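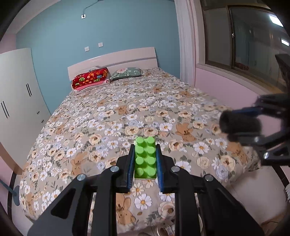
About Larkdale

Toys, blocks, bedding. Playrooms and kids' bedrooms, put back in order and kept that way. That's us.

Larkdale started with Wenche Sæther and Liv Öberg, two moms with one garage and far too many building blocks between them. Sorting other people's blocks first, for a little money. Then washing them. Then somebody asked if we could do the bedspread too while we were there, and we said sure.

Now there are 4 of us and a proper workroom in Odham, behind the fabric store. Come by, ring twice, the bell sticks.

What we do

Building blocks. Bring them in any state. Mixed bags, sticky, full of dog hair, whatever. We wash, dry, sort by size and color and bag them up. The eight-stud ones (two by four) get their own bags becuase everybody wants those first. Missing pieces replaced from our spares bins if we have the color. Bright green we nearly always have. Pale pink, hardly ever, sorry.

Bedspreads and quilts for kids' rooms. Washing, mending, re-hemming. We love a busy print. Daisies, roses, rabbits all over in among the flowers, bring it on. Hides a juice stain better than anything plain, and the kids pick out a favorite rabbit and then you are never allowed to replace the thing. So we mend. Corners mostly, they get dragged.

Room resets. Half a day at your house. We work on the bed, everything goes up there first so we can see it, then off again into boxes. Spread stays on, shake it out after. You keep what you keep. We don't throw anything out without asking, not even the broken stuff.

Who's who

Wenche Sæther – blocks, bins, bookings. Answers the phone.
Liv Öberg – sewing and washing. Does not answer the phone.
Ghazal Tabrizi – room resets, also does the driving. Joined us in September after running the toy library at Forero, knows every block set ever made it seems.
Birger Torvik – shelves, bed frames, anything with screws.

Some numbers, people ask

Smallest job so far: 2 blocks, lost behind a radiator, one very upset kid.
Biggest: 454 bags for the Boström preschool, took us all winter. Never again (we would do it again).
Spares: over 1,000 loose pieces on the shelf right now, more coming in.

Prices

By the bag for blocks, by the piece for bedding, flat rate for a room. Ask Wenche, the list on the old site is wrong and we havent gotten around to taking it down.

Drop-off

Mornings are best. Bag tied shut please, name on the outside. Bedding separate from toys. Pickup when we call you, a week or so, longer before the holidays.

Page updated 19/03/2023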